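The Shared Table

The butcher-block table at Ardeleanu came from Flisen, a salvage yard, and cost $85. It took 26 hours of sanding. Mugs, tape and plates all end up on it, and a wooden dish rack is among its regulars.
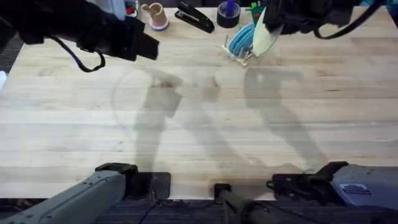
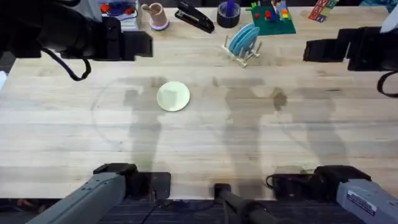 The top gets mineral oil every November. Crumbs in the seams come out with a dry brush, and cups are supposed to go on coasters. Small things belong along the back, so that the middle stays clear for work. The next job is a second table, from the same yard, for the room upstairs.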